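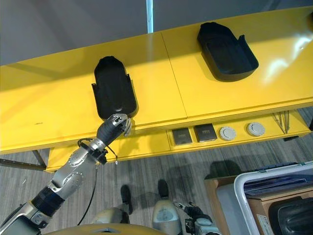 Photo: Mattes Grube, Trinstead lab

Week 7 – learning from demonstration, continued

Right, so last time I got carried away with the maths and never reached the Madigan results. The task is dull on purpose: black trays, a yellow table, one hand on the tray's front lip. I love it, because shiny lacquer and dark plastic are horrid for depth estimates!

Gisela Sauerland trained the first policy on 500 demonstrations and the second on 1,116. Grasping got much better. Placing hardly moved, and I'd like you to come with a guess as to why (look at how the wrist angle is encoded – big hint).

Please read section 2 of the Dalance notes before the seminar. Skip the proof, we'll do it together on the board.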